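How Does Water Climb a Paper Towel?

Put the corner of a paper towel into a puddle of juice and watch it. The juice does not stay in the puddle. It creeps up into the paper, even though nothing is pushing it and gravity is pulling it down.

Water does this in a lot of places. It moves up through a sponge, a sugar cube, a lamp wick, and the soil in a flower pot. The name for it is capillary action. You say it KAP-uh-lair-ee.

Sticky water

Water is made of tiny bits called molecules. They are much too small to see. Water molecules pull on each other, and that is why a drop of water holds together in a round bead on a waxed car. Scientists call this pull cohesion.

Water molecules also pull toward some other things, such as glass, paper, and clay. This second kind of pull is called adhesion. Look closely at the water in a clear drinking glass and you will find that it curves up a little where it touches the sides.

Now think about a very thin tube. The water touching the wall gets pulled up a tiny bit. That water pulls its neighbors along, and they pull theirs. In a wide cup there is too much water in the middle to lift, so the water rises only at the edge. In a thin tube the whole column goes up. The thinner the tube, the higher it climbs.

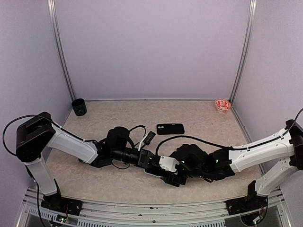
Eun-seong Yang wrote in to ask why a paper towel works if it has no tubes in it. It does have spaces, though. Paper is a mat of plant fibers pressed together, and the gaps between the fibers join up and act like thin, crooked tubes. A plastic bag has no gaps like that, so water just runs off it.

What about trees?

Trees use capillary action too, but it is only part of the story. The tubes inside a tree are narrow, yet they are not narrow enough to lift water to the top of a tall trunk. Most of the lifting comes from the leaves. Water leaves them as vapor, and as it goes, it pulls more water up behind it -- a bit like sipping through a very long straw.

Try it yourself

You need two glasses, water, food coloring, and one paper towel.

Fill one glass nearly to the top and stir in a few drops of coloring. Leave the other glass empty and set it right beside the first. Fold the paper towel into a long strip. Put one end deep in the colored water and hang the other end down into the empty glass.

Check it after 60 minutes. Colored water should be moving along the strip and starting to collect in the second glass. Leave it overnight and look again at breakfast. The water stops moving when it reaches the same level in both glasses.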